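Why a marshmallow puffs up and then turns brown

A marshmallow is a foam. A foam is a material made of many small gas bubbles held apart by thin walls of something else. In a bath foam the walls are soapy water. In a marshmallow the walls are sugar, water and gelatine, and the gas is ordinary air. This page explains how the foam is made, what heat does to it, and where the brown colour comes from.

What is in the walls

Sugar dissolved in a little water makes a thick syrup. Syrup on its own can't hold bubbles for long, so the maker adds gelatine. Gelatine is a protein. Its molecules are long chains, and as the mixture cools the chains join up here and there into a net. Water and sugar are trapped in the net. The result is a gel, which is soft but keeps its shape.

The hot mixture is whipped before it sets. Each turn of the beaters folds air in and breaks large bubbles into smaller ones. Small bubbles scatter light in every direction, and this makes the foam look white even though the syrup it started from was clear.
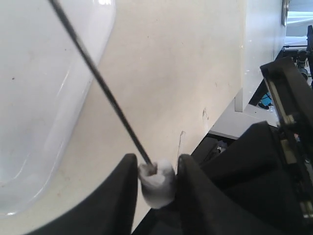

Zineb Mahrous wrote to ask whether the air weighs anything. It does, but very little compared with the sugar. Air takes up a lot of room for its mass. A marshmallow floats in hot chocolate for this reason: its density is lower than the density of the drink.

What heat does first

Warm a marshmallow and two changes begin. The air in the bubbles expands, and the gelatine net comes apart. Some of the water in the walls also turns to vapour and adds to the pressure inside the bubbles. The walls are now soft and stretchy, the gas pushes outward, and the marshmallow swells.

If it is taken off the heat, the gas cools and shrinks again. Many bubbles will have burst by then, so the marshmallow sinks into a wrinkled lump, smaller and denser than before. It will be chewier too. The sugar walls have lost water and are packed closer together.

Words to know

Foam: gas bubbles spread through a liquid or a solid.
Gel: a soft material in which a net of long molecules holds liquid.
Density: how much mass is packed into a certain space.
Vapour: a substance in the form of a gas, such as water after it evaporates.

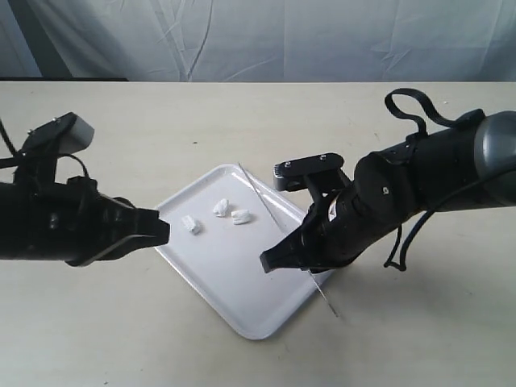
Where the brown colour comes from

At a higher temperature the sugar molecules themselves begin to break. The pieces join up in new ways and form brown substances with a toasted flavour. This is called caramelisation. A second reaction goes on beside it, between certain sugars and the protein in the gelatine. It is called the Maillard reaction, and it also browns bread crusts and roast potatoes.

Both reactions happen mostly at the surface. Foam is a poor conductor of heat. The trapped air slows the flow of energy toward the middle, so the outside can be dark while the inside is barely warm.

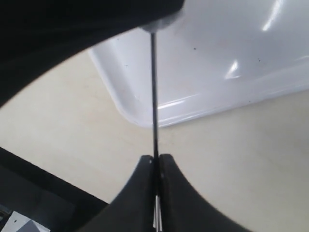
Distance matters as well. Glowing coals give out infrared radiation, which travels in straight lines and warms whatever it reaches. Close to the coals a surface receives a great deal of it each second and may char before the centre softens. Further away the warming is slower and more even. Turning the marshmallow gives every side a share.

Charring is a third stage. The sugar loses its hydrogen and oxygen, mainly as water, and what is left is largely carbon. Carbon is black and tastes bitter.

Things to try with an adult

1. Put 2 marshmallows on a microwave-safe plate and heat them for 14 seconds. Watch through the door. Let them cool completely before you touch them.

2. Drop one marshmallow into cold water and one into warm water. Compare how quickly the outsides dissolve.
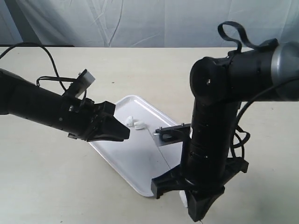 3. Cut a fresh marshmallow in half and look at it through a magnifying glass. Draw the bubbles. Repeat with one that has been heated and cooled, and compare the two drawings.

Melted sugar sticks to skin and holds its heat, so never touch a marshmallow straight from the fire or the microwave.

Text by Bianca Moldovan. Checked by Farhad Bagheri.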